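# Tenine finger set for the Goodall wrist, black

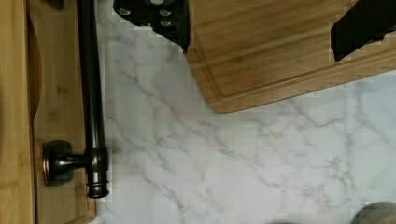

Sastasska sells this set as "fit and forget." I wouldn't forget it. The fingers hold flat stock well enough, and a bamboo cutting board between them is a fair job for the set, but the bolts in the finger face want checking every 70 hours. The sheet says 195. Angus Semple ran ours to 195 once and found two he could turn by hand.

**Fitting**

- Power off, jaws open.
- Snug all bolts, then tighten corner to corner.
- Re-zero the jaws. The auto-zero is supposed to do it. Do it yourself.

**Wear**

Rated for 4,000 grips before new pads. We got roughly 700 on boards with a juice groove; plain stock lasts longer. Wipe the pads with a dry cloth. The Cesside cleaner is overpriced and I can't see what it does.

Spare bolts sold separately, of course.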